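Replacing a zip in a box cushion cover

Applies to: seat and back cushions with a separate boxing strip and a zip in the rear panel. Covers with piping are treated the same way except where noted in step 6. Leather covers need a different needle and cannot be pinned, and are dealt with on their own page.

What you need

Continuous zip, size 5 nylon coil, cut to length
One slider per zip (two if the opening runs round the corners)
Bonded polyester thread, ticket 40
Machine with a zip foot, needle size 100/16
Seam ripper, chalk, ruler, clips or pins
Double-sided basting tape, 6 mm

The Getar coil used for the measurements on this page is 30 mm wide across the tape. The Stergiou coil is slightly narrower and takes the same seam allowances. Chunky moulded zips are not suitable. They do not bend round the corner of a cushion and they mark the foam.

Before you start

Take the inner out and turn the cover inside out. Look at the old seam allowances. If the fabric is frayed to within 5 mm of the stitching, a new zip will not hold and the whole rear panel has to be replaced first. Cut the new panel from two strips, each half the finished height of the boxing plus 25 mm for the zip fold and 12 mm for the outer seam.

Wash the cover before the work, not after. Cotton and linen mixes that have only ever been sponged can lose 2 per cent of their length in the first wash, and a nylon zip does not shrink with them. The result is a rippled opening.

1. Measure the opening

Measure the old zip between the end stops, not end to end of the tape. On a cushion that has to be folded to get it into the cover, the opening should be at least as long as the full rear edge. The cushion used here had an opening of 413 mm, so the tape was cut at 49 cm to leave spare at both ends. The spare is trimmed off in step 7.

2. Remove the old zip

Unpick from the wrong side. Cut every third stitch on one face, then pull the thread from the other. Do not rip along the fold with the blade flat, as this cuts the weave on felted and loosely woven fabrics. Remove all thread ends. Leave the fold lines in place, as they are the guide for step 4.

3. Fit the slider

Separate the first 30 mm of coil by hand. Feed both halves into the wide end of the slider at the same level and pull evenly. If the tape twists or one side runs longer, take the slider off and start again. Close the zip fully and stitch across the coil by hand at both ends, nine passes each, to act as stops. Metal stops can be used but will blunt a needle if you sew over one.

4. Tape and position

Lay the closed zip face up. Apply basting tape to both outer edges, clear of the coil by at least 5 mm. Bring the first folded edge to the centre line of the coil and press down. Bring the second fold to meet it. The two folds should touch along the full length without overlapping. If they gap at one end, lift and lay again.

On pile fabrics, check that the pile runs the same way on both strips before pressing down.

5. Stitch

Stitch length 3.5 mm. Sew both sides in the same direction, starting from the same end. Sewing up one side and down the other drags the fabric in opposite directions and puts a twist in the panel. Keep 9 mm from the fold. When you reach the slider, stop with the needle down, raise the foot, move the slider past and continue.

6. Rejoin the panel

Open the zip halfway. If the cover is closed up with the zip shut, it cannot be turned through. Clip the rear panel to the boxing strip, right sides together, and sew the short ends first. Then sew the long edges to the top and bottom faces. With piping, use the existing needle holes as the line and sew with the cord side uppermost.

7. Trim and finish

Cut the spare tape 15 mm beyond the stop and seal the ends with a lighter. Zigzag the seam allowances at the two ends of the opening, where most of the strain falls. Turn the cover through and push the corners out with a blunt stick.

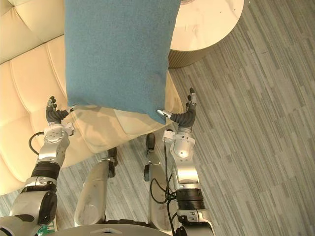
8. Refit the inner

Fold the foam in half with the crease running front to back, push it in as far as the front corners and let it open. Line up the seams with the foam edges before closing the zip. If the slider binds, the foam is out of line. Do not force it. A layer of Finby stockinette over the foam makes the job easier and can be left in place.

Faults

Zip opens behind the slider: slider worn or wrong size. Replace it. Squeezing it with pliers is a short-term repair.

Rippled opening: fabric stretched while sewing. Unpick one side only and lay it again with fresh tape.

Skipped stitches: needle picking up adhesive. Wipe with surgical spirit or fit a new one.

Slider catches on fabric: stitching too far from the coil, or folds overlapping. See step 4.

Thread and tape quantities for a full three-seat set are listed in the Pletdale cutting chart.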